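## 3. Placement and cleaning of the cabinet

The Lavora floor-standing air cleaner is moved on casters and must be placed on a hard, level floor. Parquet is suitable if the joints are flush.

1. Switch off the unit and pull the plug.
2. Roll the unit into position, perforated panel facing the open room. Push from the sides, at mid-height.
3. Keep the panel clear of curtains and bedding. A table may stand alongside if it does not cover the perforations.
4. Check that the power cord does not run under a caster.

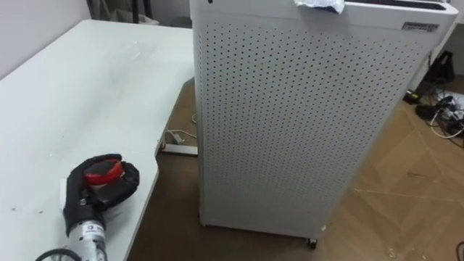

5. Remove bags, paper and other loose items from the top before switching on. Light plastic can slide down over the holes and reduce airflow.
6. Wipe the panel with a dry cloth, working from top to bottom. Smudges on the casing may be removed with a damp cloth — no solvents.

**Caution:** Do not tape over any opening, even for a short time.

**Note:** Replace the filter after 2,000 hours of operation. Use Gemance filters only. After replacement, hold the reset key for 3 seconds until the indicator goes out.

If the unit rattles after being moved, see section 2.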